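Print
E-mail this page

Equipment Review: Destholm Adjustable Reading Desk, Model 44

Published May 28, 2018

The Equipment Office evaluates furniture and small equipment before it is placed on the approved list for branch libraries and study centers. This review concerns the Destholm Adjustable Reading Desk, Model 44, which was submitted by the distributor, Wirero, in response to a request from three branches for a desk that could serve both seated and standing readers. Two desks were supplied for the trial. Both were purchased at the standard institutional price and will remain in service.

Delivery and assembly

The desks arrived in flat cartons with all hardware present. The printed instructions are clear through the fitting of the legs and less clear after that point. In particular, the drawing for the crossbar shows the bracket from the wrong side, and our staff fitted it backward on the first desk. Wirero has been informed and has provided a corrected sheet, which branches should request at the time of ordering. Assembly of the first desk took 60 minutes with two people. The second was completed in 44 minutes. A hex key is included, but a longer one is recommended for the rear bolts, which sit close to the frame and are difficult to turn with the short tool.

Height adjustment

The top is raised and lowered by a hand crank on the right side. The crank folds under the desk when not in use and cannot be moved to the left, a point that drew several remarks from left-handed readers. Movement is smooth and quiet enough for a reading room. The desk held its position throughout the trial, including under a full set of bound county maps, and no slipping was reported by any branch. At its highest setting there is a slight sway from side to side when a reader writes with pressure. Tightening the lower bolts reduced the sway but did not remove it.

The lowest setting was found suitable for most wheelchair users who took part. The crossbar, however, limits how far the chair may be brought forward. Branches that need full access should consider the Zurex open-frame desk, reviewed by this office last November, which has no crossbar but costs considerably more and is slower to adjust.

Work surface

The top tilts to five fixed angles. A raised lip along the front edge keeps books from sliding, and it is low enough that it does not press into the wrist during writing. At the two steepest angles, heavy volumes remain in place but loose papers do not, and a clip or weight is needed. The finish cleaned well with a damp cloth and mild soap. Pencil marks came off easily. Ballpoint ink left a faint line on one desk, and repeated cleaning has not removed it.

Reader response

Comment cards were placed at each desk, and 161 were returned. Most readers rated the desk as comfortable or very comfortable. The tilting top was praised more often than the height adjustment. The most frequent complaint concerned the lack of a shelf or hook for bags, which were left on the floor in the aisle. The Vương branch has since attached a hook to the left leg with the approval of the manufacturer, and the warranty is not affected by this change.

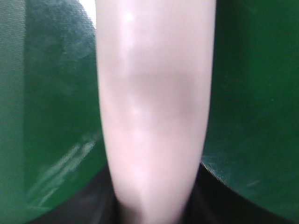
Mounir El Khatib: We have had the same model in our study room since the trial began, and I would add one caution. The crank needs a little grease after a few months of daily use, or it begins to bind near the top. The manual does not mention it. Otherwise we have been pleased with the desk and would order it again.

The office has confirmed this point with Wirero, which advises a small amount of white grease on the screw twice a year. The maintenance schedule for the desk has been changed to reflect this advice.

Cost and warranty

A set of four desks is priced at $2,684, including delivery to a ground-floor entrance. Delivery to upper floors is charged separately. The warranty covers the frame and crank for five years and the top for two. Spare cranks and front lips may be ordered singly.

Recommendation

The Destholm Model 44 is approved for general reading rooms and study areas. It is not approved as the only accessible desk in a branch. Orders should be sent to Ngân Đàm in the Equipment Office, with the number of desks needed and the floor to which they are to be delivered.

Print
E-mail this page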